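Rechercher dans la documentation
Mots-clés… OK

4. Enregistrer des démonstrations avec la pince tenue à la main

Cette section reprend le protocole utilisé pour l'étude Preleseck, qui comparait des politiques apprises dans un seul laboratoire à des politiques apprises chez des particuliers. Elle suppose que la pince est montée et que l'étalonnage de la section 3 est fait.

4.1 Préparation

1. Choisir une surface de travail : table, lit, plan de cuisine. Laisser le décor tel quel. Les tissus imprimés et les câbles sont admis.
2. Vérifier le serrage des vis des mâchoires et l'état des patins.
3. Nettoyer l'objectif avec un chiffon sec.
4. Balayer lentement la pièce avec la pince pendant l'initialisation de la localisation.

Attention : un mur uni qui remplit l'image fait perdre le suivi. Garder du mobilier ou un tissu à motifs dans le champ.

4.2 Enregistrement

5. Lancer l'enregistrement, mâchoires ouvertes.
6. Exécuter la tâche d'un seul geste continu, sans reprise.
7. Reposer l'objet, rouvrir les mâchoires, arrêter l'enregistrement.
8. Répéter en changeant la position de départ. Prévoir 300 démonstrations par tâche.

Remarque : les doigts de l'opérateur peuvent entrer dans le champ en bas de l'image. Le masque appliqué à l'étape 10 couvre cette zone.

4.3 Tri et entraînement

9. Supprimer les séquences où la trajectoire saute de plus de 2 cm entre deux images.
10. Appliquer le masque, puis exporter au format Okex.
11. Lancer l'entraînement avec les réglages par défaut.

Dans notre étude, 871 séquences sur environ 1 100 ont passé le tri. Les politiques issues des logements ont mieux supporté un changement de fond que celles du laboratoire, avec un écart plus faible pour les objets souples.

Dernière mise à jour : 2 février 2018

Commentaires

Gilang Saragih
À l'étape 9, le seuil s'applique avant ou après lissage de la trajectoire ?

Marisa De Luca
Avant. Le lissage se fait à l'export.

Afiq Krishnan
Suivi perdu deux fois sur une couette blanche, plus de problème avec une housse à motifs. Même pièce, même éclairage.
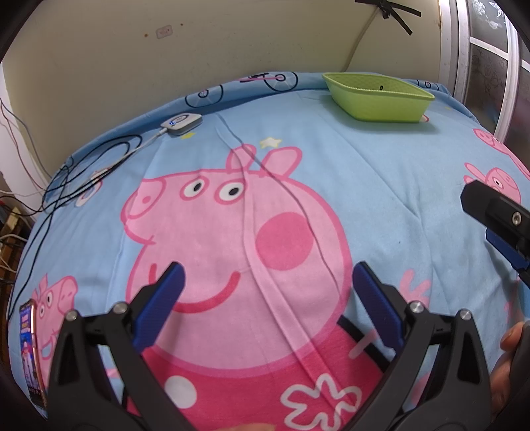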